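2. Planeamento da compra e do posto de trabalho

Esta secção destina-se a quem prepara o orçamento antes de encomendar o manipulador Bornamau de dois braços. Leia-a até ao fim antes de pedir proposta à Wuyts. As perguntas sobre preços seguem para Maham Afridi, no serviço comercial; as dúvidas técnicas, para Gizella Juhász.

2.1 Definir a tarefa

1. Escreva numa folha a tarefa que o equipamento vai fazer, com as peças pelo nome.
2. Meça a peça maior e a mais comprida. Numa montagem de móveis pequenos, a base e os tubos obrigam a contas separadas.
3. Indique se a peça pode ficar pousada ou se tem de ser segurada por um braço enquanto o outro trabalha.

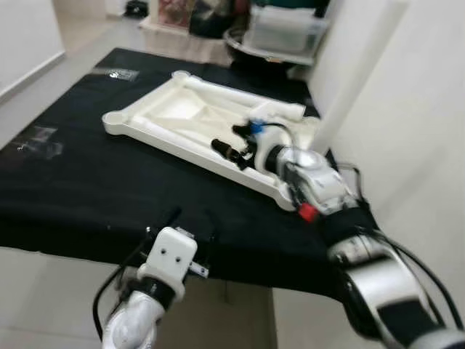 4. Junte à folha o número de montagens previstas por turno. Abaixo de 50 por semana, peça também a cotação de aluguer.

NOTA: a proposta da Wuyts é válida para a tarefa descrita. Uma mudança de peça depois da encomenda pode exigir outros dedos de pinça, faturados à parte.

2.2 Superfície e espaço livre

1. Reserve uma mesa estável, encostada à parede só de um lado.
2. Cubra o tampo com pano escuro e mate se as peças forem brancas. O pano Cilcombe não vem incluído e custa 241 euros com as fixações.
3. Verifique a altura livre por cima da mesa. Os tubos montados na vertical ocupam muito mais altura do que a base sozinha.
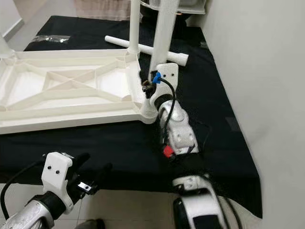
Figura 2-1. Base com nervuras em X e pernas na vertical; pinça direita junto à perna mais grossa.

4. Deixe passagem para o operador do lado da frente.

CUIDADO: os cabos correm por fora dos braços. Não coloque prateleiras nem ganchos dentro do alcance.

2.3 Rubricas do orçamento

Preencha a tabela do anexo B por esta ordem:

1. Manipulador e pinças.
2. Instalação e formação. O valor de base é de 1755 euros e cobre um só posto.
3. Peças para ensaio. Conte com 7 conjuntos completos, que ficam gastos ao fim da afinação.
4. Consumíveis: revestimento dos dedos, pano, sacos para ferragens.
5. Horas de operador. É a linha que mais vezes chega em branco.
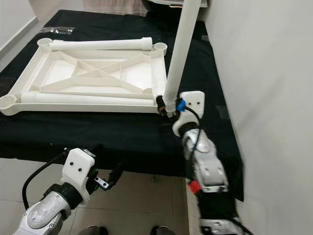
Figura 2-2. Dois tubos pousados sobre a base e um terceiro seguro pela pinça direita.

NOTA: o suporte Colcombe para a segunda mesa é opcional. Se o orçamento for apertado, deixe-o para o ano seguinte; a furação do chassis já o prevê.

2.4 Visita ao local

A visita técnica marca-se à terça-feira e tem de estar feita antes da encomenda. Para a preparar:

1. Percorra o trajeto desde a entrada até ao posto e meça a largura no ponto mais estreito, contando com o mobiliário encostado às paredes.
2. Anote a posição das tomadas e o que já está ligado a cada uma.

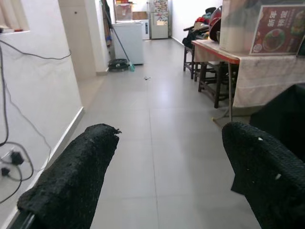

3. Peça ao eletricista uma linha dedicada, caso as tomadas existentes sirvam outros aparelhos. Este custo é do cliente e não aparece na proposta.
4. Observe o estado dos dedos da pinça em equipamentos já em serviço. Espuma desfiada na ponta deve entrar na rubrica de consumíveis.
5. Envie as medidas com a folha da secção 2.1. Os pedidos recebidos até setembro entram na tabela de preços em vigor.

CUIDADO: não aceite a entrega sem confirmar a largura de passagem.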